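Looking After Swim Gear at Home: Tips for Club Families

Posted 3/12/26 by Rocío Paredes

Most swim gear wears out at home, in a wet bag or on a hot car seat, long before the pool gets to it. These are the habits we pass along to new families at Lamutel Swim Club. They cover suits, goggles, caps, towels and the electronics that now travel with every swimmer over the age of ten.

Suits

Rinse the suit in cool tap water as soon as you get home. The locker room shower is fine too, if your swimmer will do it. Press the water out against the side of the sink. Wringing breaks the elastic, and so do the spin dryers at some pools.

Dry it flat or over a wide rail, in the shade. A thin hanger leaves stretched points at the straps.

Wash practice suits by hand once a week with a small amount of mild detergent. Skip fabric softener. Racing suits get a cool rinse and nothing else, and they should be kept out of the practice bag entirely.

Two practice suits worn on alternate days will outlast two worn one after the other. Our older group changes over in September and most of them get to spring without a new one.

Goggles

Don't rub the inside of the lenses, with a towel or a finger or anything else. The anti-fog coating is thin and comes off. Rinse, shake, and let them air dry before they go in the case.

If the coating is already gone, a drop of baby shampoo smeared inside and rinsed off lightly will get you through a practice. Rinse it well enough that it doesn't sting.

Check the strap where it passes through the clip. Small cracks show up there first. Keep a spare strap in the meet bag and fit it at home the night before – it is fiddly work on a wet pool deck.

Caps

Silicone caps need a rinse and a pat dry inside and out. Latex caps do better with a light dusting of talcum powder once they are dry, so the sides don't stick together. Keep both kinds away from hair clips and keys.

Chargers and cords

By the second day of a meet the bottom of the bag is usually a knot of charging cords. Start from a free end and work the loops loose one at a time, without pulling on the whole bundle. Once it is straight, wind it in wide loops and close it with a hook-and-loop tie. 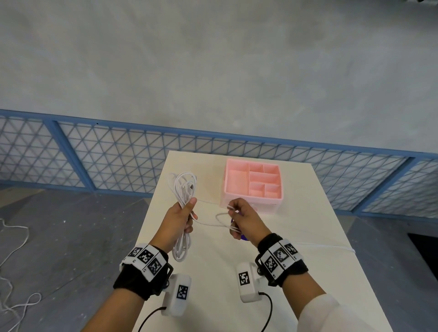

Bags

Empty the bag every night. This is the tip people ignore most, and it is the reason for most of the smell. Turn mesh bags inside out and hang them up. For a backpack, open every pocket and stand it near a window.

Once a month, wipe the lining with one part white vinegar to three parts water. Leave it open until it is fully dry. A cup of baking soda left inside overnight helps with what remains, and you can vacuum it out in the morning.

Gervasio Riquelme, who coaches our early group, asks swimmers to keep paddles and fins in a separate mesh sack clipped to the outside. They dry faster there and they don't scratch the goggles.

Towels

Wash towels warm, with half the detergent you would normally use. Too much soap stays in the fibers and they stop soaking up water. If yours have already gone stiff, run one wash with a cup of vinegar and no detergent. Never put vinegar in the same load as bleach.

Chamois-style towels are stored according to the label. Some are meant to stay damp in their tube and some are meant to dry out, and the wrong one will grow mildew in a few days.

Keeping it all in one place

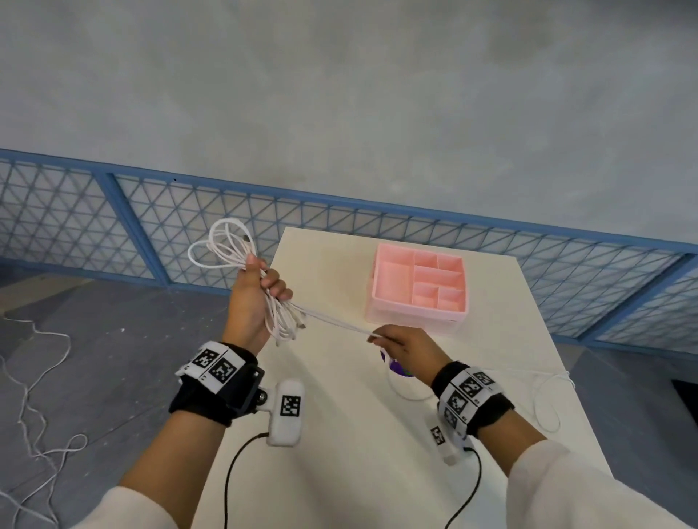

Pick one shelf or one drawer for swim things and keep other sports out of it. We use a low shelf by the laundry room door, with a bin for each swimmer and a towel rail underneath. Wet things go on the rail, dry things go in the bin. Spare caps and goggles stay in a shoebox at the back with the swimmer's name on the lid.

Put a strip of waterproof tape on anything that could be mixed up with a teammate's – kickboards, fins, water bottles, the lot. Permanent marker on bare plastic fades with chlorine, so write on the tape and cover it with a second clear strip.

The lost and found box at the pool is cleared on the last practice day of each month. Unlabeled gear goes to the loaner shelf.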